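Frozen Money and Small-State Bargaining: Did the Kulon Talks Change Anything?
Project report by Freya Haworth and Lihua Su
Supervisor: Lorraine Tindall
29 October 2020 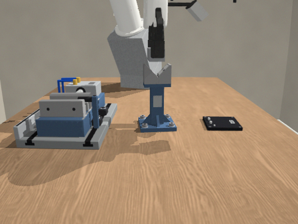
1. What we set out to check

Our course reader treats the Kulon talks as proof that a small government can pry its frozen deposits loose by showing up and talking. We doubted that. The talks lasted 12 days in July, both foreign ministries called them constructive, and most of the press coverage repeated the word without asking what it meant.

2. Sources

We read 621 pages of statements, briefing notes and hearing transcripts from the Bloxham archive. Kathleen Ó Conaill lent us her own notes on the banking side. We also interviewed Stuart Dunmore, who advised the Vumo delegation. He was generous with his time, but he has a reputation to protect, and we read his answers with that in mind.

3. What we found

The joint statement promises to "address outstanding balances." It gives no amount and no deadline. Dunmore told us this was deliberate and left room for goodwill. Maybe so. It also left room for doing nothing, and the Irnholm banks had released no money by the time we finished reading.

Only 2 of the documents mention a payment channel at all, and they disagree on who would run it. One gives the job to the central bank, the other to a trade office that had not been set up yet.

4. Problems with our work

We had no access to the banks' side of the story. A quiet deal could exist – we just have no evidence for one. We also relied on English translations for the Vumo statements, and the word given as "address" may be stronger in the original. Lihua is still checking this against the earlier drafts.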